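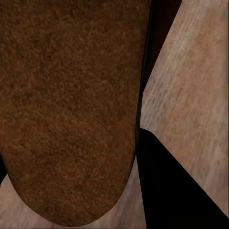 Fig. 1. Render, brown speckled surface, rounded lower end.

Garomis online magazine for teen writers
Editorial and production meeting, October, 4:30 p.m., Bokholm office

1. Previous minutes
Approved with one correction: the word limit for personal essays is 2,000, not 1,200.

2. Readership
The fashion section had 3,686 visits in the period. The music section had 1,095. Figures exclude visits from the newsletter, which are logged separately.

3. Submissions
12 essays are waiting for a second reader. Pieces by writers under 16 need a signed parent form before editing starts. Two forms are missing. Action: submissions desk.

4. Winter issue
Theme agreed: hand-me-downs. The thrift store feature moves to the front. The school uniform piece is held until the writer supplies sources.

5. Comments
Comments on essays will be reviewed before they appear. A trial without review was proposed and not carried.

6. Website
Page templates to be updated before the winter issue. Captions stay at one line. Action: production.

7. Any other business
None.

Meeting closed 5:50 p.m.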